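How We Teach a Robot to Tidy Up

Hi again! Last time I wrote about soldering, and a lot of you wrote in to ask about the big robot instead. Fair enough. The robot is more fun than solder.

So this one is all about Kelby. Kelby is a humanoid, which is a word for a robot shaped sort of like a person: two arms, two legs, a middle, and something on top that we call a head even though there's no face on it. Four of us are building Kelby in a shared workshop on Munitz Street, mostly in the evenings after our regular jobs. The project started in May with a box of motors and a very long list.

The job we're working on is putting small things into baskets. You could do it when you were one year old. I bet you were great at it! But you had help, because your brain was already busy figuring out where your hand was, how far away the basket was, and how not to fall over while you leaned. A robot gets none of that for free. Somebody has to build it in, bit by bit.

Let's begin with reaching. Try it right now. Stand up next to a table, stick one arm out over it, and pay attention to your feet. Did you feel your toes push down a little? When your arm goes forward, some of your weight goes forward too, and your body quietly fixes that so you don't tip over onto the table. Kelby has to fix it too, with motors in the ankles, knees and hips.

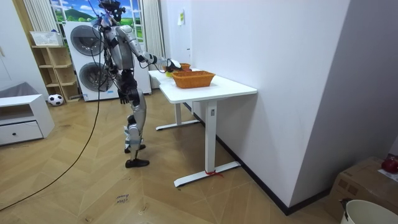

A motor in a knee can't just be told "bend." It needs a number. How much should it bend, and how fast, and when should it stop? Then a tiny sensor in the joint reports back and says how much it really did bend, and those two numbers are hardly ever the same. So the computer says "a bit more," and the sensor reports again, and the computer says "whoa, too much," and on and on. Kelby does this checking 400 times every second. Say "banana" out loud. That took you most of a second, and Kelby could have checked its knees hundreds of times before you got to the last "na."

This back-and-forth has a name. It's called a feedback loop. You use one every time you pour milk. You watch the milk go up, and you tip the carton back when it's nearly at the top. Now imagine pouring with your eyes shut! That's a robot without feedback, and you'd need a mop.

Next up, hands. Hands are the hardest part of the whole build (ask any of us, we will all groan at the same time). My first hand design had 106 little parts in it, and I dropped one of them on the workshop floor and spent an entire evening crawling around with a flashlight. I found it in my sock.

Here's a game that shows why hands are tricky. Put on a pair of thick winter gloves and try to pick up a coin. You can see the coin perfectly well, but your fingertips can't feel much, so you push too hard or you miss. For a robot, picking things up can be a lot like that. It has to guess when to squeeze, and if it guesses too early the fingers close on air.

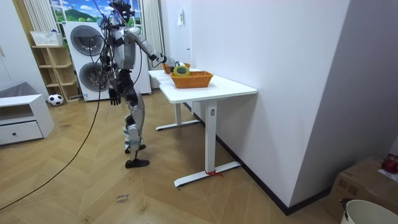

Wires are another thing I never thought about until I had to live with them. Everything inside a robot needs to talk to something else, and it needs power as well. The arm has wires, the head has wires, the wires have friends who are also wires. We added it all up one night on a big piece of paper and got 242 separate connections. If just one comes loose, an elbow might stop listening, and then we all take turns poking at plugs until it wakes up again.

Every wire that crosses a joint has to have some slack in it, too. Hold your arm straight and look at the skin on the outside of your elbow. It's wrinkly, right? Now bend your arm and the wrinkles go away, because the skin needed that extra to stretch over the corner. Wires don't stretch, so we leave them a bit long on purpose. My first try was too short and there was a very sad little "tick" noise when the arm moved. I've been generous with wire ever since.

I read the first half of this page out loud at the workshop to see whether it made sense, and got as far as the gloves before I was interrupted.
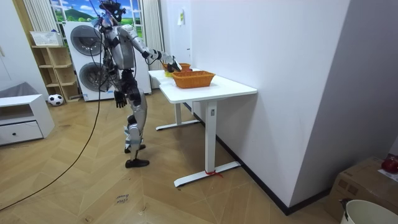 Hideaki Yokoyama: You should tell them that missing is useful. When the hand goes to the wrong spot, we save all the numbers from that try, and then we can look at which joint was off. I like a bad reach better than a good one, because a good one doesn't tell me what to fix. Also, kids should know that most of my day is looking at wiggly lines on a screen. The robot moves for ten seconds and I look at lines for an hour.

He's right about the lines. On our longest evening we did 38 tries in a row, and each one made its own set of wiggles. A smooth line means the arm went along nicely. A line with a spiky bit means it jerked, and then the detective work begins. Was it a motor? A loose plug? A number I typed in wrong? (It's me more often than I'd like.)

Okay, last big thing, and it's my favorite: balance. You have a spot in your body called your center of mass. It's the place where all your weight evens out, usually somewhere near your belly button. When you stand still, that spot has to stay above your feet. With two feet on the floor you've got a nice wide patch to stay above. On one foot the patch shrinks down to the size of one shoe. 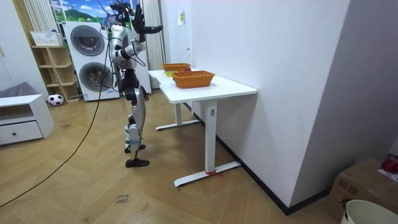 Try standing on one foot while you brush your teeth tonight. Your ankle will wobble all over the place, and you'll probably stick an arm out. Then try it with your arms squeezed tight against your sides – much harder! Arms are heavy, and moving them shifts your center of mass, so they make good helpers. The program in Kelby's computer uses the same idea. We wrote a version that kept the arms still, and I didn't like it one bit.

If you want to try building something at home, you don't need a humanoid. You can make a finger out of a drinking straw. Ask a grown-up to help you snip three little notches along one side, and be careful not to cut all the way through. Thread a piece of string down the inside and tape it firmly at the tip. Pull the other end and the straw curls up at the notches, like a finger with three joints. Make four of them and tape them to a piece of cardboard and you've got most of a hand. See if it can pick up a cotton ball. Then try a grape, then a pencil, and write down which ones it drops.

Next time I'm going to answer the question I get most, about how a robot knows where a basket is in the first place. Send me your straw hands before then, especially the weird ones. Six fingers is fine.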